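Kulham toy library to reopen with 1,000 donated toys sorted by bin

KULHAM, 14 February 2022 - The Kulham toy library will reopen its lending room on Saturday after a winter spent sorting, cleaning and relabeling its collection, organizers said Monday.

The library closed its doors in August when the roof over the old storeroom began to leak. Most of the toys were moved out in trash bags and cardboard boxes, and many sets were mixed together along the way. Train track ended up with building blocks, puzzle pieces with doll clothes.

"We had bags that hadn't been opened since the move," said Gönül Çetinkaya, who runs the library. "You'd reach in for a wooden train and come up with a plastic fork from a tea set."

The reopened room is on Protov Street, next door to the post office. It is smaller than the old one but has a window and a working heater. Shelves run along three walls, and everything small enough to lose now goes into shallow plastic bins instead of bags.

Toy vehicles were the first group to be done. They are the most borrowed items in the library, and also the ones most often returned to the wrong place. Under the new system, cars, trucks and buses each have their own bin, and a bin goes out on loan as a set. A card on the shelf lists what should be inside.

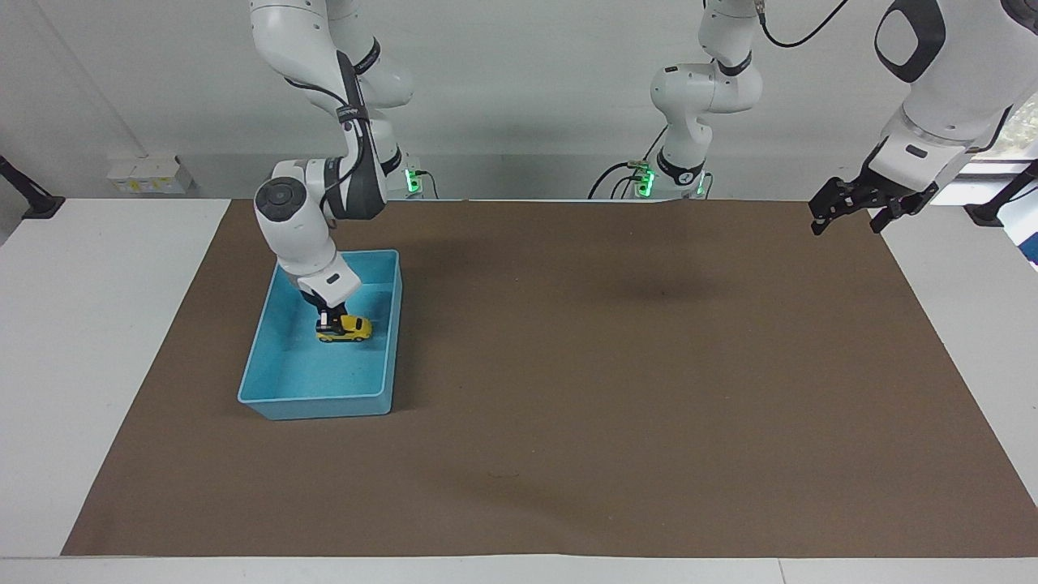
Families can borrow up to 2 bins at a time and keep them for two weeks. Larger items, including the play kitchens and the ride-on tractors, are lent one at a time and have to be reserved. Board games can be kept for a month.

Yaroslav Harasym, who drew up the new catalog, said the old one listed more than 2,000 items, many of which were broken or had not been seen in years. The new one has 1,000. Toys with cracked wheels, missing battery covers or flaking paint were taken out. Some of the rest went to the elementary school in Driltitz, which had asked for outdoor toys and dress-up clothes.

"People remember the number being bigger," Harasym said. "But a lot of what was on that list was half a puzzle."

The catalog can be searched at the front desk or on a printed list by the door. An online version is planned but has no date yet. Borrowers who were registered before the closure do not need to sign up again, though they are asked to bring proof of address the first time they come in.

There is still a box of parts that could not be matched to anything. It holds mostly track connectors, a few animals and one garage door, and it will be kept on the front desk for the first month. Anyone who finds the other half of a set at home is asked to check the box before throwing anything away. Toys borrowed before the closure can be returned without a late fee until the end of March.

The library is also looking for clear tape, adhesive labels and spare bins in good condition. It is not taking soft toys at the moment. Donations of other toys can be left at Kaplan Hardware on Main Street during store hours, but they should be clean and complete, and small parts should be tied up in a bag with the name of the set written on it.

Opening hours will be 10 a.m. to 1 p.m. on Saturdays and 3 p.m. to 6 p.m. on Wednesdays. Membership is free for Kulham residents. Families from Driltitz and other neighboring towns can join for a small yearly fee, payable at the desk in cash or by check.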